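Riding and Horse Care, Unit 3: Finding and Keeping a Rhythm at the Trot
Ernbridge Riding Program, handout for first-year students

Welcome back! Last time we spent most of the hour on the mounting block and the walk, and now we get to my favorite part of the whole course. The trot is where people start to feel like riders. It is also where people bounce, lose a stirrup and grab mane, and all of that is fine. Grab all the mane you want. The horse does not mind nearly as much as the rider thinks.

What the legs are doing

The walk has four beats. The trot has two. The horse moves one front leg and the opposite hind leg together, then swaps, with a short moment in between when all four feet are off the ground. We call each pair a diagonal. Left diagonal means left front and right hind. Right diagonal means right front and left hind. Say it out loud while you watch Lirkier go around on the lunge line and it will stick much faster than it does on paper.

Posting

In the rising trot you come up out of the saddle on one beat and sit on the next. The push comes from the horse. Your job is to let it tip your hips forward and up, then fold back down softly. Students who try to stand up with their own muscles get tired after one lap, and they usually end up behind the motion with their feet stuck out in front.

Try this at the halt before you try it moving: up, down, up, down, ten times, hands on the neck strap, heels staying where they are. Then at the walk, same thing. It feels much harder at the walk (it really is!), so don't be discouraged.

Which diagonal?

Going around the arena, you rise as the outside front leg goes forward. The old rhyme is "rise and fall with the leg on the wall," and it has been taught for so long for good reason. If you find you are wrong, sit two beats in a row and carry on rising. Sit, sit, up. Look with your eyes only, a quick glance at the outside shoulder. If you drop your whole head, your weight goes with it, and a kind horse like Belay will slow down to see what you want.
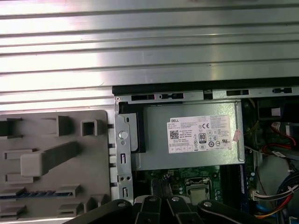 Ground poles come next, and they are wonderful for rhythm. We start with a single pole at the walk, then go to 3 in a row at the trot, set so the horse takes one step in each gap. Ask a helper to check the spacing after every few trips, as poles roll when they get knocked. What you want from above is a row of ridges lying side by side, like the ribs on that silver metal panel, all running the same way with none of them wandering off at an angle. Ride to the middle of the first pole, look at something beyond the last one, and keep posting. Let your hands follow the neck, which will stretch down a little as the horse looks where to put its feet.

Common troubles

Rushing. The horse gets quicker and you get quicker with it. Slow your own posting first, and give the horse a few strides to answer before you touch the reins.

Double bouncing. You hit the saddle twice on the way down. Check your stirrup length, then soften your knees. Pinching with the knee is nearly always part of it.

Hands going up and down with the body. Hold a short whip across both thumbs and try to keep it level. This one is great fun in pairs — your partner gets to call out every wobble.

Horse drops back to walk. Fosico does this to everybody. Leg on a stride earlier than you think, and praise him when he keeps going.

For next time

Practice calling diagonals from the rail for 2 different horses, one in each direction. Write down which direction you found easier to see. Read the section on leg aids, and bring your gloves. We will ride a 20-meter circle at the trot and then, if the footing is good, put the poles on the curve.

Related handouts
Unit 1: Grooming Order and Tack Check
Unit 2: Mounting, Halt and Walk
Unit 4: Circles and Changes of Direction
Reading a Horse's Ears
July Schooling Show: What to Wear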